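4.2 Seizure counts as evidence

Police forces like to treat seizures as proof that smuggling is falling. We doubt it. The Karlow port register lists 3836 searches over 14 months, of which 1802 were logged as "productive", a word the register never defines. A find of one packet and a find of 500 count the same.

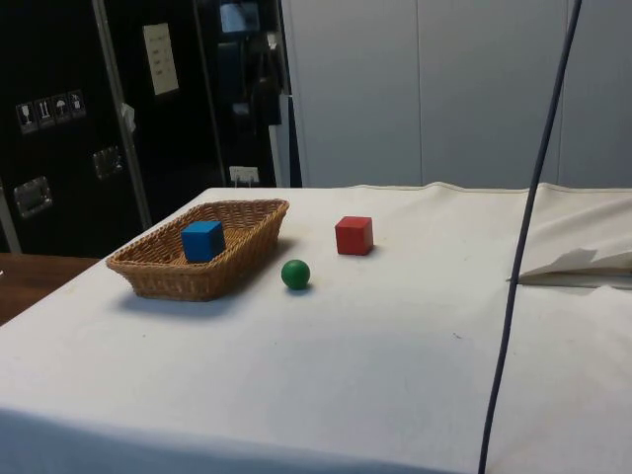 Figure 3. Blue cube in the basket; green ball and red cube on the cloth.

4.3 The Portela route

Claims that gangs moved to Portela after April rest on a single source, the Grastider bulletin. Jovov's customs records show no such shift, though they leave out small boats.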